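The migration window opened at one in the morning on Sunday, and Ashok Bansal was already in the operations room at a quarter past eleven. He had brought rice in a steel box and a second sweater. The heating in the Kernstead building went down at nine every evening, and the facilities people had refused, in writing, to change this for him.

He had 176 virtual machines to move from the old hosts in Brodley to the new ones at Rilness. Most of them had moved already, in November, in small groups, during working hours, and the people who used them had noticed nothing. What remained was the group on page 4 of his plan. Every company has such a group. These were the machines with strange names, installed by persons who had left, and on which the payroll depended.

The strangest name was Vogler. It had no number behind it and no department in front of it. It used very little memory and almost no processor. In the monitoring tool its line was flat and green, and it had been up for 700 days, which meant that it had missed every patch in that time.

"What does it do?" his manager had asked in the planning meeting.

"It answers," Ashok had said. "If you ping it, it answers."

He had sent three emails to the whole company asking for the owner. After the third, a woman in purchasing wrote to say that she once had a dentist with this name.

At one o'clock he started the first batch. He ate the rice while the progress bars moved. The database servers went over without any trouble, and then the file server, and then the two license servers he had been afraid of all week. By half past two, only Vogler was left. He could have switched it off. The plan permitted this, he had written the sentence himself: machines without owner will be shut down and kept for one year. He put the mouse over the button and did not press it.

Instead he opened the console. He expected a login prompt, and there was one, but over it somebody had left a message of the day. It said: Please do not turn me off before you have talked to Stores.

Stores was in the basement. Ashok had worked in the building for six years and had been there twice, both times for a chair. He took the stairs, because the elevator also slept at night, and found the door open and a light on. An old man in a gray coat was sitting at a desk, with labels in front of him.

"You are here for Vogler," the man said.

"How do you know this?"

"The clock stopped being correct at one. It takes the time from him." He pointed to the wall. "So do the doors."

Ashok thought about the doors. There were 78 of them with a card reader, and in his documentation they took their time from a server that he had moved himself at ten minutes past one. He sat down on a box. He felt as he had felt in school, when the teacher returned the mathematics paper and did not look at him.

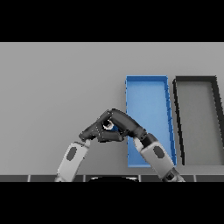
He went back up and looked at the network map for a long time. Two robot arms reached toward a long blue tray on a pale gray table, their dark hands brought together in front of it. Ashok looked at the hands and then at his own, which were cold, and he put them in his sleeves. Then he wrote a new row in the plan, between two rows that were finished. In the column for the owner he typed his own name.

He moved Vogler at ten past three. It went live, without a shutdown, in less time than he needed to put the lid back on his box. The line in the monitoring tool stayed green. Somewhere below him a lock clicked, and then another one, up through the floors, until the one in his own door clicked too.

In the morning he asked at the reception for the name of the man in Stores, so that he could thank him in the report. The receptionist looked in her list. Stores was closed on weekends, she said, but she would gladly leave a note.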